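2 min read

# Josel supply sorting set

I'm Inna Ostapchuk, and I look after this data for the Drindville stockroom. Two arms now help sort our small supplies - and my job is mostly checking bins!

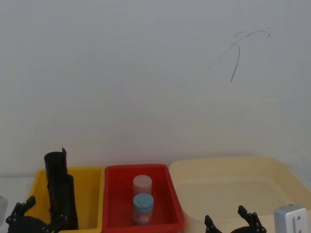

Yellow, red and cream bins at the sorting station.

Oksana Derkach trained 12 of us on it, and I still ask her things.
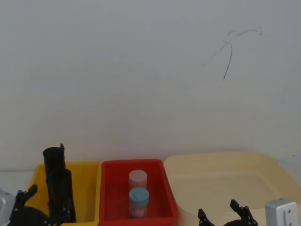 Stopping the arms is everyone's call, me included.
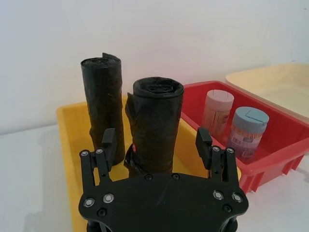

Send label fixes to Danylo Symonenko.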